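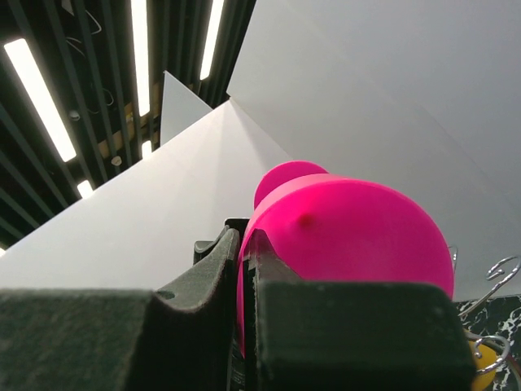

April 11, 2021

I got to Noman Bhutto's shop early, and he was already outside hosing down the sidewalk in his socks. "Shoes are inside, come in, watch the step," he said, and then we both forgot about the step.

If you grew up on this side of town you know Banamard. It's the narrow secondhand bookstore between the pharmacy and the place that used to fix vacuum cleaners, and I spent a good chunk of high school sitting on its floor. I'd been wanting to talk to Noman ever since I heard he was moving the whole thing two blocks over, to the old Zuker building. So I brought pastries and a notebook, and we talked until the coffee was gone.

I asked how many books he has to carry across. "On the shelves, 3000. I know because the insurance lady made me count," he said. "Then there's the basement, and please don't ask me about the basement." (I asked. It's mostly cookbooks and old road atlases.)

He didn't plan on books at all. He came here to work for his cousin's tile business, hated it, and bought the stock of a closing shop with $500 and a loan from his former neighbor, Arlindo Magalhães. "Arlindo told me it was the dumbest idea he ever heard, and he was writing the check while he said it," Noman told me, laughing so hard he had to put down his cup. He paid it back in nine months. Arlindo still comes by for westerns, and he still wants a discount!

What sells? Mysteries, always mysteries. Kids' picture books go fast too, especially when it rains. Poetry is slow, but he keeps a full shelf of it right by the register. "People pick one up while I'm looking for change," he said. "Maybe they read one page. Fine, good, one page."

The last year was rough, and he didn't pretend it wasn't. He closed the door for a while and took orders by phone, and he'd leave paper bags on the bench out front with names on them. Some people called just to chat. "One lady, she would order a book and talk for an hour about her sister. I know everything about this sister now. I never met her."

The new place has two big windows and a real heater, and he's pretty excited about the heater. I wondered if he'd miss the old room - the slanted floor, the bell that sticks. He thought about it for a bit. "The bell is coming with me," he said. "The floor can stay."

He's hoping to open the doors before the end of April, if the shelves are up by then. I left with a water-stained guide to birds and a mystery missing its back cover, and he wouldn't let me pay for the mystery.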